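Cininwood breakfast scheme to open in 86 schools this autumn

Tue 2 July

For immediate release

Cininwood, the independent food charity, will expand its school breakfast scheme to 86 primary schools from the start of the autumn term. The scheme currently runs in a smaller group of schools in and near Zesadberg, where it began as a pilot.

Under the scheme, any child at a participating school can have breakfast before lessons, free of charge. Families do not need to register in advance, and there is no test of income. Schools receive cereal, bread, fruit, milk and spreads each week, together with a grant towards the cost of staffing the breakfast room.

The expansion follows a review of the pilot, which looked at how many children came, what they ate, how much food was left over and what it cost each school to open its doors early. The review is published today on the Cininwood website.

What the review found

Cininwood surveyed 855 parents and carers whose children attended a pilot school. Of these, 466 said that their child had used the breakfast room at least once a week. The most common reason given was an early start at work. The second most common was that the child preferred to eat with friends. Cost came third.

Parents who had not used the scheme were asked why. Many said their child already ate at home and they saw no need to change. Others said the opening time was too late to help them, or that they had not known the breakfast was open to everyone. Several thought it was only for children who receive free school meals.

School staff reported that the first two weeks were the hardest. Queues were long and the toast ran out. Most schools dealt with this by opening a second serving table and by putting the bread and cereal out before the doors opened. 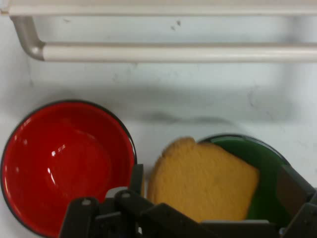 Bread was the item most often asked for in every pilot school. Porridge was popular in the colder months and hardly touched in summer. Fruit did well when it was cut up and poorly when it was left whole. Yoghurt was dropped after one term, as several schools did not have enough fridge space to keep it.

Waste was lower than expected in most schools but high in three of them, where orders had been set by the number of pupils on the roll and were never adjusted. From autumn, each school will be asked to send in a short weekly form so that its delivery can be changed to match.

Changes for the autumn

The opening time will move forward by 15 minutes in schools where parents have asked for it and where staff are available. Each school will decide this for itself and let families know before the end of the summer term.

Letters home will be rewritten. The new version says in its first line that breakfast is free and open to every child. It will be available in the main languages spoken by families at each school.

The menu will be shorter. Schools will choose from two cereals, wholemeal or white bread, porridge, and one fruit that changes with the season. Halal, vegan, gluten-free and dairy-free choices will be offered at all sites. Schools with no kitchen can still take part, provided they have a sink, a toaster and somewhere safe to store dry goods.

Supply and delivery

Bread will be supplied by Güneş, a family bakery that has worked with the scheme since the pilot. The bakery will deliver to schools in the Zesadberg area on weekday mornings. Schools further out will receive bread twice a week and will be given freezer space if they need it.

Dry goods and milk will be delivered by Cister, a wholesale firm with depots across the region. Cister will also collect unopened surplus at the end of each half term and pass it to local food banks. The firm has agreed to hold its prices to the scheme until December, when the contract will be looked at again.

Funding

The expansion is paid for by grants and by donations from the public. Each school will receive £200 at the start of term for bowls, plates, toasters and storage boxes. Schools that already have what they need may spend the money on staffing instead. The grant does not have to be paid back if a school later leaves the scheme.

Cininwood will meet the full cost of food for the first year. Schools will be told in the spring term what support is available for the year after.

How schools can apply

All places for the autumn term have now been taken. Primary schools that would like to join later can put their names on the waiting list through the Cininwood website. The form asks for the number of pupils, the room that would be used, the hours when staff are available and any limits on deliveries, such as narrow gates or shared car parks.

Schools on the list will be offered a visit before any decision is made. Secondary schools cannot apply at present.

Notes for editors

1. Cininwood is an independent charity. It provides food and advice to schools, nurseries and after-school clubs.

2. The survey of parents and carers was carried out on paper and online during the spring term. Replies were anonymous.

3. The full review, the survey questions and the list of participating schools can be downloaded from the Cininwood website.

4. Requests to visit a breakfast room should be made to the Cininwood press office at least five working days ahead. Filming and photography of pupils require written consent from the school and from parents.

Ends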